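Papers > Nustico Working Papers > Interior Color

January
By the Tislow Interiors Group

3. Materials and sources

The study covers green wall paint in rented homes in the town of Gamari. The main source is the order book of the Sepúlveda paint works, which opens in 1887 and records each sale by shade, quantity and street. We matched 423 orders to houses that are still standing. Paint samples were then taken from 21 of these houses, always from behind a fixed fitting such as a door frame or a picture rail, where later owners had been less likely to scrape.

Small objects change how a wall color is judged. Tenants who wrote to the paint works often complained that a green looked fine in the shop and wrong beside their own things. A light wooden tabletop with a plant and a brown box on it (Figure 1) puts several common household colors close together.

Figure 1. Rendered view with a light wooden tabletop, a potted plant and a brown tissue box.

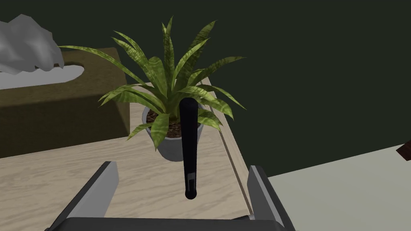
3.1 Grouping of shades

The order book uses 8 names for green. Three of them were dropped and brought back under the same name with a different recipe, so the name alone could not be used to group the samples. We sorted them by measured lightness instead and kept the original names as labels only.

Dark greens were ordered mostly for front rooms. Muted greens turn up in bedrooms and on stairs, and in a few houses both were used in one room, with the darker shade at the back (compare the walls in Figure 2, also a rendered view). 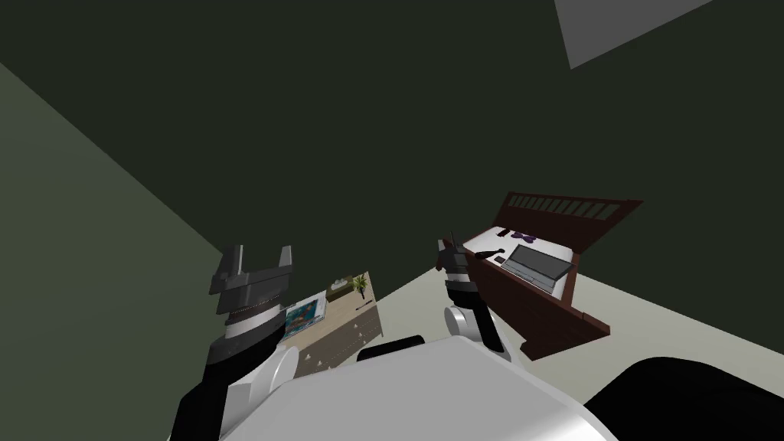
Mixed orders of this kind were harder to match than single ones. A clerk would sometimes enter both shades on one line and give only the total quantity – in those cases we counted the order once, under the darker shade. Orders with no street name were left out.

Floor finish was noted where the original boards survived. It was not used in the grouping, and the results in Section 4 do not depend on it.

Contact the editors | © Nustico Working Papers | Back to top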